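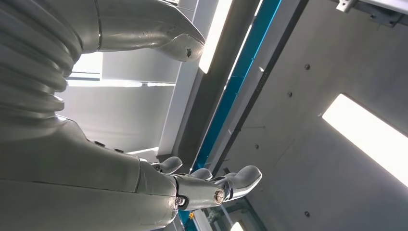

Chemical peels in winter: a thread from the front desk at Canham Skin Clinic

1/ January is our busiest month for peels. Less sun means less risk of dark spots while the new skin comes in. If you've been thinking about one, read this before you call.

12 replies · 31 shares

2/ A light peel at our Odavness office is $147. A medium peel is $358 and includes the follow-up visit. We don't do deep peels. For those you need a doctor's office, and we can give you a referral.

3/ Stop retinol and any scrubs a week before you come in. No waxing on the area that week either. If you took isotretinoin in the past year, tell us when you book. We will probably ask you to wait.

4/ If you get cold sores, say so. A peel can set one off, and your doctor may want you on something first.

5/ The light peel takes half an hour. It stings for a few minutes. Most people go back to work the same day, a bit pink.

6/ After a medium peel, plan on flaking for a week. Don't pick at it. Skip the gym, pool and sauna for 72 hours. Wash with lukewarm water and a plain cleanser, pat dry, then put on the ointment we send home with you.

4 replies · 9 shares

7/ Sunscreen every morning, SPF 30 or higher, cloudy days too. Ski trip booked? Do the peel after you get back.

8/ Someone asked if one is enough. For dullness, often yes. For old acne marks, expect a series of light peels, four weeks apart. People who started in September are finishing up now.

9/ We're closed Thursday, January 16, 2025 for staff training. Messages left that day get a call back the next morning.

2 replies · 5 shares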